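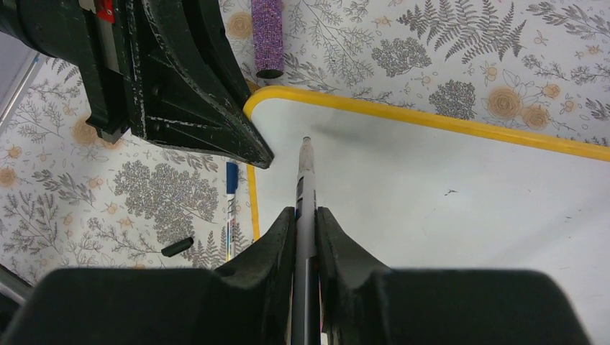
¿Por qué mi vídeo del avistamiento sale sin sonido en el archivo de Starkum?
El visor solo lee la primera pista de audio, y algunos móviles guardan el sonido en la segunda.

Ticket 269 -- Vídeo de luces sobre Plulau
Abierto por: Eugeniusz Jakubowski
Fecha: 15 jun 2023

El vídeo se sube hasta el 70 % y da el error 255. Lo he intentado con dos navegadores.

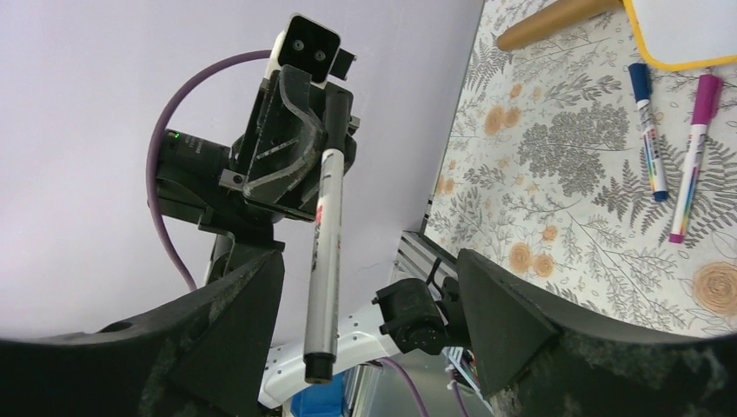

El error 255 corresponde a un título de avistamiento con caracteres no admitidos. Cambie el título y repita la subida. Falta también el croquis de la trayectoria de las luces: puede hacerlo a mano en un folio, con un rotulador como el blanco de la foto si el trazo se lee bien, y adjuntarlo escaneado.

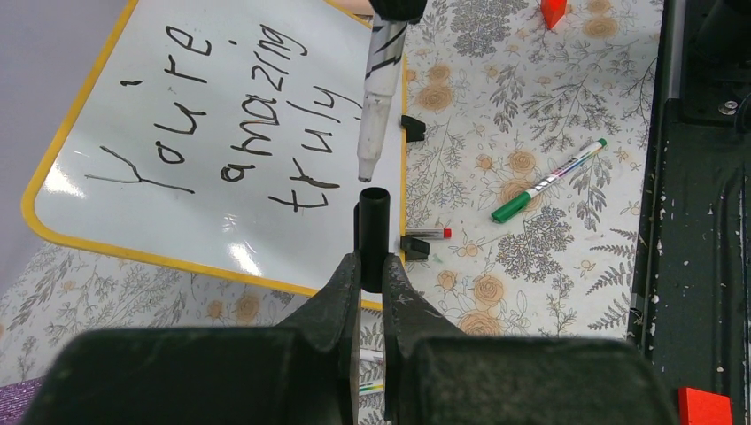

Título cambiado y croquis adjunto. Ahora la subida termina, pero el mapa coloca el caso en Kumsa.

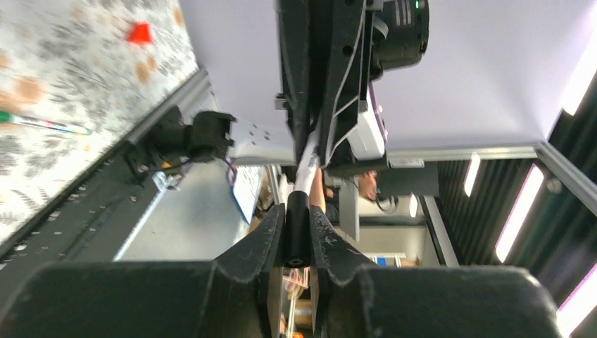
Las coordenadas estaban invertidas en la ficha -- corregido a mano. El caso ya figura en Plulau, pendiente de revisión.

Estado: cerrado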